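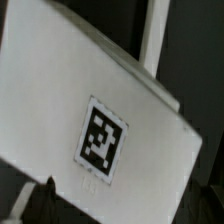 One reviewer of our earlier report, Gumon, objected that a printed tag proves only that the camera can find the tag, and asked what remains when the view of it is poor. We think the remark is fair, and we answer it in this section.

5.2 Marker visibility and pose error

In the Pratolell cell, each trial combines a wrist view with a view from a fixed camera. We recorded 1726 trials and kept 400 of them for testing.
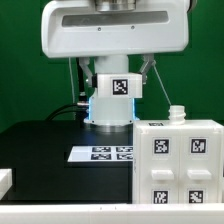 Figure 5. Fixed-camera view of the gripper and the drawer cabinet, both with fiducial markers.

When a marker was seen at a steep angle, the wrist estimate became less stable – mostly in rotation. The Waaka filter then gives more weight to the fixed camera. This reduced the error in the test set, but it did not help when both views were poor. Such trials are treated separately in Section 5.3.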